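Search this site
Enter keywords
Go

Category: Industry news / Textiles and accessories

Treloar Textile Centre opens registrations for autumn-weight scarf and wrap program

Oct 11, 2026

The Treloar Textile Centre has opened registrations for its program in scarf and wrap finishing, which will be delivered at the Centre's Pludgate campus. The program is intended for small accessory labels, independent designers and sample-room staff who wish to bring hemming, pressing and final inspection back under their own supervision.

Participants will complete two blocks of instruction. The first block concerns hand-rolled and machine-rolled hems on silk twill, habotai and fine wool. The second concerns pressing, labelling, folding and presentation for wholesale and retail. Each participant will be expected to finish a set of sample squares to the standard published in the Centre's finishing guide, and to submit a written costing for one article of their own design.

The fee has been set at $400 per participant. Current members of the Centre will pay $195. Fees include thread, practice cloth and a printed copy of the finishing guide. Participants supplying their own printed or dyed cloth should ensure that it has been steamed and washed before arrival, as unfixed colour cannot be accepted in the pressing area.

Bronwyn Maihi, Head of Programs, said the Centre had revised the syllabus in response to enquiries from labels producing in short runs.

"A label ordering a few dozen scarves has different needs from one ordering 2,000," Ms Maihi said. "The smaller label will often receive good cloth and a good print, and then find that the hem has been rushed. We want designers to be able to recognise a sound hem, specify it in writing, and have a fair discussion with their supplier about the price."

The silk twill used in the first block will be supplied by Callik, the Centre's cloth partner for the program. Fine wool will be supplied by Brorkberg in undyed cream and charcoal. Both cloths will also be available for purchase by participants at the conclusion of the second block, subject to quantity. Orders will be cut to the metre and must be collected from the campus office.

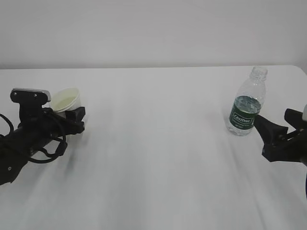 Final inspection has been given a greater share of the second block than in previous programs. Scarves are to be checked face up and then face down, with attention to pulled threads, uneven corners and marks left by the presser foot. The finishing guide recommends a plain white table for this work, set against a plain white wall, so that neither surface lends a cast to the colour of the cloth. Articles with a dark ground should be inspected a second time under angled light, where lint and chalk residue are more readily seen. Inspection records are to be signed and retained with the order.

Applicants should submit the registration form together with a short statement of their experience. No formal qualification is required, although applicants should be able to thread and operate a domestic or industrial sewing machine without assistance. Places will be allocated in order of receipt, and a waiting list will be maintained.

Refunds will be available until the close of registrations. After that date, a place may be transferred to another person from the same label on written notice to the campus office. Enquiries concerning access, parking and the delivery of cloth should be directed to the office during business hours.

Related items

Callik releases revised shade card for silk twill
Care labelling: a reminder for importers of scarves and shawls
Pludgate campus library extends borrowing period for pattern archives
Members' notice: submissions to the October accessories showcase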